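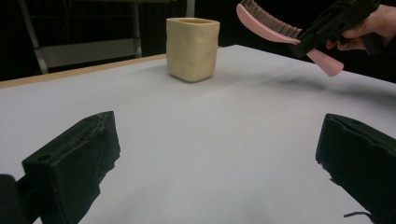
By Athina Karras | October 2022

One cup, one pink hairbrush, one white tabletop. Plastero, the Lorkthorpe homewares shop, wants residents to believe this is how a tidy morning starts. Its new campaign asks people to keep a brush in an open cup by the mirror – and to buy the cup, at $15.

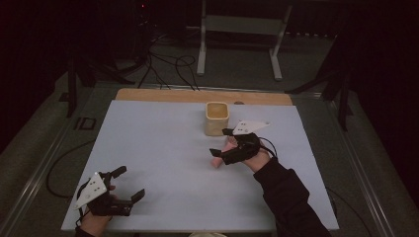
Cheuk-hei Kao, who runs the shop, says 78 customers have signed up since April. He could not say how many still put the brush back. The squarish cream cup is nice enough. So is a mug, and most kitchens in Lorkthorpe already have a spare. Sign-up closes Friday.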